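## 4. Working with both arms in the cell

This section covers the two-arm table cell at the Ciltwood site. It applies to anyone who loads objects, runs a session or resets the table. Read Section 3 (power and emergency stop) first.

### 4.1 Before power is applied

1. Check that both base mounts are tight on the front rail. Do not run the arms if either mount can be moved by hand.
2. Follow each arm cable from the wrist to the base. It must have enough slack for a full wrist turn and must not hang in front of the fingers.
3. Look at the circuit boards below the rail. If a connector has pulled out, leave the power off and report it.
4. Put the objects for the task on the table before the arms are enabled. Small items go toward the middle, where both grippers can reach them.
5. Stand at least 600 mm back from the rail.

> **Caution:** The panels do not stop a person from reaching in over the front. Treat the whole tabletop as a hazard zone whenever the arms have power.

### 4.2 Shared handling

Some tasks need both grippers on one object, such as an earbud case.

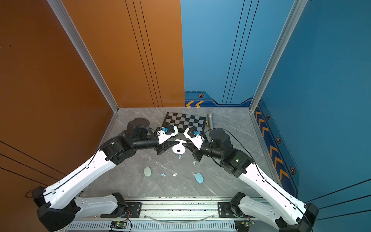 These tasks carry the highest risk of contact between the arms, so the Pornimness control profile must be set to **Shared** before the first move. In this profile the tool speed limit is 94 mm per second for both arms.

1. Bring the first arm to the object and stop it.
2. Bring in the second arm from the opposite side. Keep its wrist on its own half of the table for as long as the task allows.
3. Close one gripper at a time. Wait for the first to report a stable hold.
4. If the fingers touch, stop both arms. Do not try to free one by driving the other.
5. Back the arms out in reverse order.

**Note:** Do not raise the grip force to make up for a poor hold. Open the fingers, correct the angle and close again.

### 4.3 Changing or resetting objects

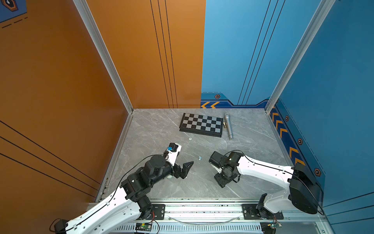 *Henare*

An open gripper is not a safe state. An arm that is holding still over the table may still be under power and may move on the next command.

1. Pause the session and move both arms to the park position.
2. Press the emergency stop and wait for the drives to release. This takes roughly 2 seconds.
3. Reach in from the front only. Do not lean on the arms or use the links as a handhold.
4. Place or remove objects. Check for small pieces lying against larger ones, especially near the back wall.
5. Take both hands out of the cell before releasing the stop.
6. Run the first move at the lowest speed setting.

Only one person may reset the table at a time. If 2 people are present, the one who reaches in also releases the stop.

### 4.4 Records

Write down every contact between the arms, including those that leave no mark. Give the task name, the profile in use and which arm moved last. Entries go in the Gernorberg log, which is reviewed each Monday before the first session.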